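Über uns

Sitent entwickelt Lernverfahren für mobile Manipulatoren in Wohnumgebungen. Der Schwerpunkt liegt auf Gelenkobjekten: Türen, Klappen, Schubladen. Sitz der Entwicklung ist Ratholm, die Leitung der Methodengruppe hat Ciarán Ní Mhurchú.

Verfahren
Unser Ansatz Zornamier schätzt Drehachse und Widerstand einer Tür während der Bewegung und passt die Greiferbahn laufend an. Ein vorab erstelltes Objektmodell wird nicht benötigt. Trainiert wurde auf 3000 teleoperierten Durchläufen – aufgezeichnet in möblierten Räumen, mit Kopfkamera und Gelenkmomenten. Die Regelung arbeitet mit 30 Hz.

Ergebnis
Bei acht im Training nicht enthaltenen Gerätetypen erreicht das Verfahren eine Erfolgsquote von 90 Prozent. Die verbleibenden Fehler entstehen überwiegend beim ersten Kontakt mit schmalen Türkanten. Gefrierfächer werden gesondert ausgewertet, da Eis und Dichtung die Momentenschätzung verfälschen können.

Zusammenarbeit
Mit Ammann betreiben wir den Versuchsaufbau für Küchengeräte. Anfragen zu Messdaten und Abschlussarbeiten nimmt die Methodengruppe entgegen. 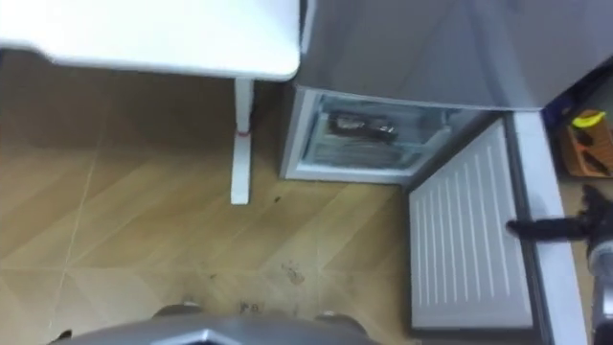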